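Flat Brown Board: The Case for Cardboard as a Bench Surface
February 24, 2020

A sheet of plain brown cardboard remains the cheapest work surface in general use, and on small-parts benches it often outperforms the mats sold to replace it.

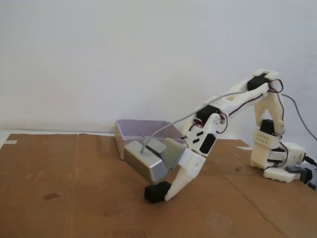
The requirements are modest. A bench cover has to lie flat, protect the tabletop, give small objects enough friction to stay where they are put, and provide a background against which those objects can be seen. It should also cost little enough to be thrown away when it is cut, burned or soaked with glue. Rubber and vinyl mats meet most of these conditions and fail the last.

Board is specified by flute, liner weight and compressive strength. For a table the flute matters most. B flute, at a nominal eighth of an inch, is the usual choice. It is stiff enough to bridge small defects in the tabletop and thin enough that the front edge doesn't catch a sleeve. C flute is slightly thicker and dents more visibly under point loads. E flute lies very flat when new but gives little cushioning, and a dropped screwdriver will mark the table through it. Double-wall board is unnecessary except under a vise or other heavy clamped equipment.

The liner is the paper facing on each side. Unbleached kraft liner has longer fibers and a harder surface than recycled testliner, and sheds less dust. The two can be told apart by tearing a corner: kraft tears slowly with a ragged edge, testliner quickly and short. White-faced board is available at a premium. Its clay coating is smooth, which makes small cylindrical parts more inclined to roll, and it reflects overhead light into the user's eyes.

Color deserves more attention than it gets. Mid-brown sits between most of the things placed on it. Black plastic parts show up clearly, and so does bare metal, which tends to vanish on a gray mat. Brass and copper are the weak cases. Workshops that handle a lot of either sometimes keep a second sheet in white.

At the Bikthorpe repair shop, sheets were logged from installation to disposal over one winter, starting in December. The shop runs 11 benches and used 20 sheets in that time. Most were retired for knife cuts, a few for solvent stains, and one for curl. Median service life was 7 weeks. The longest-lived sheet was on the bench used for sorting and testing, where no blades were in use.

Curl is the fault most often complained of and the easiest to prevent. Board takes up moisture from the air, and when one liner takes up more than the other the sheet bows toward the drier side. A new sheet should be left in the room overnight before it is cut to size, resting flat with both faces exposed, on battens if possible. Once it is down, the corners can be held with low-tack tape. Full-perimeter taping makes matters worse, as the center then has nowhere to go and lifts.

Cutting is done from the back with a fresh blade, in two passes, along a steel rule. The sheet should finish a quarter inch short of the table edge on the working side. Where two sheets have to meet, the joint belongs behind the working area, with the flutes running parallel across it.

Cables are the other consideration. A lead that runs across board tends to stay put better than on laminate, but a heavy one will drag light parts with it when pulled. The practice at Lurkden is to bring all leads in from one side and tape them at the table edge.

Grade 417 from Endetti is a B flute sheet with kraft liner on both faces, sold flat and unscored. Carhuamaca supplies a similar sheet with a recycled medium, trimmed square on all four sides. In use the two are hard to tell apart. Flattened shipping cartons cost nothing and do the same job, provided the score lines fall outside the area where parts are set down.

Cardboard has one firm exclusion. It offers no controlled path to ground, and untreated board shouldn't be used under exposed static-sensitive components. It is also combustible. A soldering iron needs its own stand on a ceramic tile, with the board cut away underneath.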